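Botlow Table Skills Project
Second progress report to the Brernotari fund
Prepared by Iulian Barbu, 7/7/23

Summary

Work in this period went almost entirely into recording. The grant pays for a set of demonstrations in which a person guides two arms through ordinary kitchen tasks, and a learning system is then trained on the recordings. The cell was finished in the first period and needed only small repairs in this one. Recording is on schedule. Labelling is behind, and the reasons are given further down.

Recording set-up

The cell has not changed since the first report, apart from the wall panels. The plain grey ones were taken out and replaced with printed ones, as agreed at the last review. The trained policy had been leaning on the plain background and did badly when anything behind the arms was moved. We intend to swap the panels again in November so that the set covers more than one background.

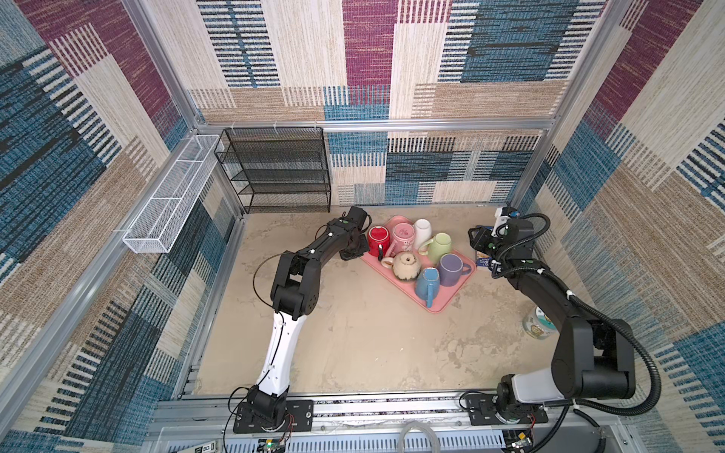

Each session lasts 30 minutes and is run by one operator, with a second person resetting the objects between attempts. Two operators were trained in this period. Both needed longer than we had allowed before their recordings were good enough to keep, and the early ones have been set aside in a separate folder. They may be of some use later as examples of hesitant handling, but they are not included in any of our totals.

Every attempt is stored with the wrist views as well as the fixed view. The wrist views take up most of the storage, and we looked at whether they could be recorded less often. The training team at Kioko asked us to leave them as they are, so we have done so. 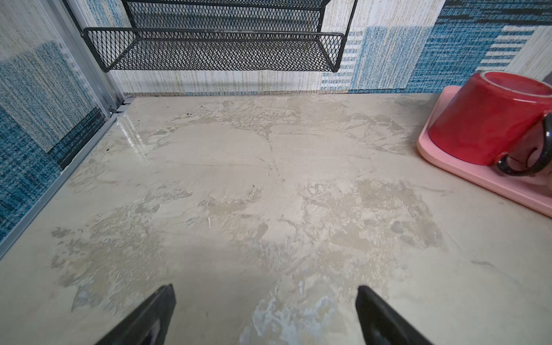 Wrist view: open fingers over the worktop, with the tray and red mug at the right.

Mug tasks

The main task family is moving mugs between a tray and the surface around it. The starting layout is different each time. Mugs may be upright, upside down or on their side, and we mix in other things such as a canister, a small package or a book so that the system does not learn that everything in the cell is a mug.

There are 12 layouts in the written plan and 8 have been recorded in full. The rest are the harder ones, where mugs are close together and the gripper has to go down between them. Attempts at these are slower and more of them are thrown away. We would sooner keep the time per layout as it is and finish a little later than cut the number of attempts.

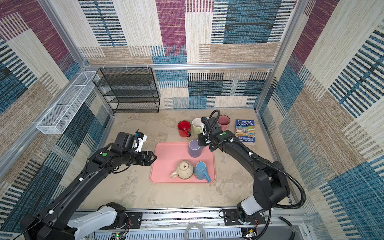

Mug task, fixed view. Three items on the tray and a row of mugs behind it, with the right gripper lowered above the lavender mug.

Upside-down mugs deserve a separate note. The handle is low and the sides give the fingers less to hold, and operators did not agree on the best way to pick one up. Some took the handle and others closed on the body. Mixed methods are not a fault in themselves, but the labels did not say which had been used. A field for this has now been added to the form, and older recordings are being gone through by hand. This is the main cause of the labelling delay.

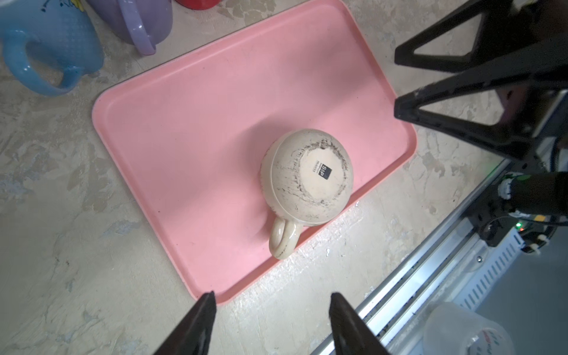
Wrist view of a cream mug sitting base up on the tray.

Problems and changes

The labelling tool supplied by Granurik stopped opening longer files after an update. We went back to the earlier version – this cost us several working days – and will stay on it until the end of the grant.

Spending

Spending is within budget. The line for operator time is slightly over and the line for spare parts is under, and we ask permission to move 20 per cent of the parts line across to cover it.

Next period

Finish the remaining layouts.
Clear the labelling backlog and send the complete mug set to Kioko.
Change the wall panels and repeat a small number of layouts against the new background.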